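The Third Column

Jarosław Bielecka had been given a budget, and he was so happy about it that he walked the long way back to the workshop just to have more time to think.

Sixteen thousand would have been a dream. What he had was 2000, plus whatever was left in the repairs line, and the repairs line had 685 in it because the old label printer had held together all winter. He said the numbers out loud crossing the parking lot. They sounded wonderful!

Fludden packed gift baskets. They packed them for hotels, for weddings, for a cheese shop that changed its mind every August, and every one of those baskets had to be lifted off a stack, turned the right way around and set down before anybody could put a jar in it. The people at the tables did this all day long. Their wrists hurt. Jarosław had done it himself for his first three years and his wrists still clicked when he opened a window.

"So we're getting the arm," said Işık, before he even had his coat off.

"We're renting the arm," he said. "For a season. Maybe. Sit down, I want to show you my columns."

She sat down. She ran the packing tables and had the only chair in the building that didn't lean.

He had three columns. The first was headed Drotano, who would rent them an arm and a basic gripper for 610 a month, with the stand included and the training not. The second was headed Raketo, who sold a used one outright, at a price so far over his 2000 that he had written it very small. The third column had no name on it at all, and that was the one he loved best.

"What's in the third one?" Işık asked.

"Everything they don't put in the quote. Look – fingertips. They wear out. Cable covers. A table at the right height. Your time, when you're teaching it instead of packing. Somebody to come out if it sulks. I've been filling this in for two weeks, and every time I think I'm done I find another line. It's fantastic."

"You're enjoying this."

"I'm enjoying this so much."

She pulled the sheet over and read it with her finger, the way she read delivery notes. She stopped about halfway down. Three months of Drotano came to 1830. That left 170 out of the main money, and all of the repairs line, if he was allowed to touch the repairs line.

"Are you allowed to touch the repairs line?"

"I asked. They said if the printer dies, I'm writing labels by hand."

"You have terrible handwriting."

"I have terrible handwriting," he agreed, and wrote the printer into the third column too.

They argued about the fingertips next, which was the best part of the afternoon. Işık thought soft ones, because wicker frays and a frayed basket goes in the seconds bin. Jarosław thought firm ones, because a rim is thick and a soft finger might slide off. She went and got a basket and made him pick it up with two pencils, then with two erasers, then with one of each. He dropped it every time and laughed harder every time – the pencils were hopeless, the erasers only a little better.

"It won't be holding pencils," he said.

"Then put down a trial day. Before the three months. Make them let us try it on our own baskets."

He hadn't thought of a trial day. He stared at her with real joy and started a new line, right under the cable covers, and pressed so hard that the pen went through.

Drotano said yes to the trial. They said yes quickly, which made Işık suspicious and made Jarosław buy pastries. He printed a clean copy of the sheet to take with him, and left wide margins for anything new he learned.

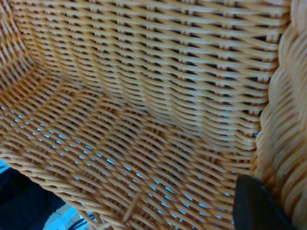 Should they rent first or save up and buy?

Rent first, for one season, and keep a record of every extra cost, so that the price of buying can be compared with what the work really takes.

That was how Jarosław put it in the note he sent upstairs that evening, and he was proud of how short it was. The first draft had been four pages long. Işık had crossed out most of it and drawn a small basket next to the part she liked.

The reply came back before he had found his keys. It wanted to know what the third column was for, and whether it could be made any smaller.

He sat down again, coat and all, and began very cheerfully to type.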